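Subject: Re: [smalltowns] Two nights in Karkov, or push on to Arach?
Sunday, 9:14 PM

On Sunday you wrote:
> We land late and have the whole next day free before the boat. Is Karkov
> worth two nights, or should we keep going to Arach? Also my phone and the
> ferry website disagree on what time it is over there. My phone says one
> thing, the site is 30 minutes off. Which one do I believe?

Believe the ferry site! I got bitten by exactly this in February. Karkov is on the half-hour offset and Arach, just across the water, is on the full hour, and if your phone grabs a signal from the tower on the Arach side it will happily switch over while you're sitting in a cafe in Karkov. Mine flipped back and forth all through breakfast. What I do now is turn off the automatic setting the minute I get in and pick the time zone by hand. The boat leaves on Karkov time and arrives on Arach time, so the schedule makes it look like the crossing takes an hour going out and two hours coming back. It's 90 minutes both ways.

As for where to sleep, I'd give Karkov the two nights. I know most of the guidebooks treat it as a bus stop with a harbor attached, and the first street you see coming from the station doesn't help (tire shops, a bank, another tire shop). Keep walking downhill and it gets a lot nicer. The old stairs start behind the post office. There are 672 of them if you believe the sign at the bottom, and I was not about to check, but the top has a bench and a little kiosk with cold drinks and you can see clear over to Arach when the haze lifts. Go early. By noon there's no shade on the upper half at all.

For food I stuck to the streets right behind the harbor. Anything with a handwritten menu was fine. The place with the laminated photos out front charged me double for the same fish soup, so learn from me there.
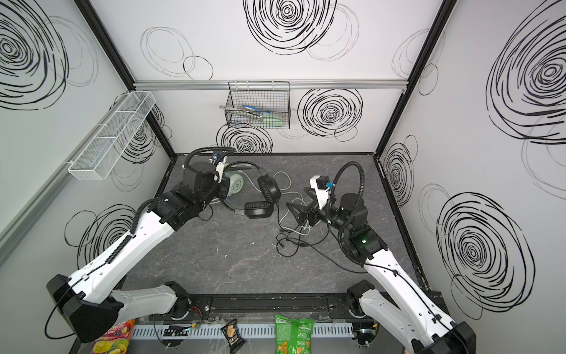 Two robot arms and a pair of headphones

If you get restless on the free day, take the bus to Hegde. It's 3 stops up the valley road and the ride is roughly half the fun, with the river on the right going up (sit on that side if you can). Hegde itself is one long street, a covered market and a bakery that sells a walnut thing I still think about. You can do the whole place in a morning and be back for a late lunch. Check the return times on the board at the stop before you wander off, though, the gap in the middle of the day is a long one and I spent most of it on a wall reading the same newspaper twice.

Belex I would skip this time. It looks close on the map but the road goes all the way around the ridge, and the last bus back leaves before dinner. It's a nice stop if you have a car, or if you're heading south afterward anyway.

Then Arach. I like it fine, I just think one night does it. It's prettier than Karkov and it knows it, so rooms cost more and you really do need to book. If you want the quiet end, look for something past the second pier. The first pier is where the bars are and the music carries over the water until very late, which may be just what you're after!

One more thing on the boat. Tickets go on sale at the window an hour ahead, Karkov time, and it was cash only when I went. There's a machine by the supermarket up the hill but it was out of order both times I tried it, so get money at the airport.

Let me know what you end up doing, and if you make it to the Hegde bakery please find out what the walnut thing is called.

> Also does anybody know if the left luggage at the station is open late?

Sorry, forgot this one. It was open when I came through at 10 PM, but that was on a weekday and I didn't look at the posted hours. Maybe somebody else on the list has been there more recently.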